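Trallance Learning > Textbooks > Robots at Work > Chapter 2

Chapter 2: Rules for Shared Workspaces

Seren Wogan and Kieran Sugden

A robot that works among household things is subject to two kinds of rule. The first kind is written down by other people: standards, national law, the maker's manual. The second kind is written by the team that runs the robot, and it covers the particular room, the particular objects and the particular task. This chapter is mainly concerned with the second kind, which students tend to meet late and learn badly.

House rules begin with the open gripper. Before an arm moves towards any object, the operator should know the state of both fingers, the path the hand will take, and what else stands near that path. The same applies in simulation. A team that lets its simulated arm brush past a plant or a second arm will get used to seeing it, and the habit carries over to the real room.

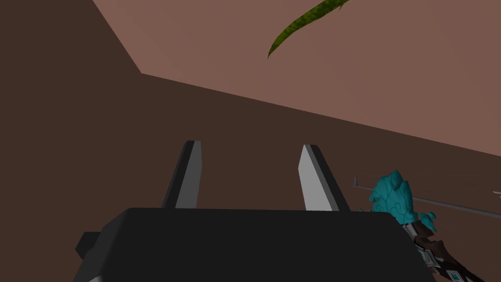
Who decides how close an arm may come to something it is not meant to touch?

The person responsible for the task decides, in writing, before the first run. The operator may make the distance larger on the day but may not make it smaller.

That distance is called the clearance. At Ginum, the training workshop whose rules we borrow in this chapter, the clearance for fragile items is 30 millimetres. Glass and ceramics always count as fragile. Plants count as fragile if they have leaves that can catch on a finger. An item that nobody has classed is treated as fragile until somebody does so.

Contact with the target object needs its own rule. A gripper that meets a bottle off centre can tip it, and a tipped bottle can reach its neighbours. The Ginum rule is that first contact is made at the lower of the 2 permitted speeds, and that the arm stops if the object leans.
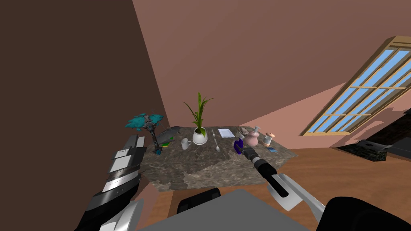 Stopping is the easy part. The harder question is what the arm does next — whether it holds, opens or backs away. Holding is the usual choice, and the operator then decides on the next step. An automatic retreat is allowed only where the way out has been checked as carefully as the way in.

Two arms working at one table add a further duty. Each arm must be treated as an obstacle by the other, even when it is parked. Section 2.2 deals with this through the Spahić case, in which both arms had been approved separately and the pair had not.

Terms used in this chapter: clearance, first contact, hold, retreat, parked arm.

Related chapters
Chapter 1: What a Standard Is For
Keeping a Run Log
The Diler Checklist, with Notes

2 comments | 30 shares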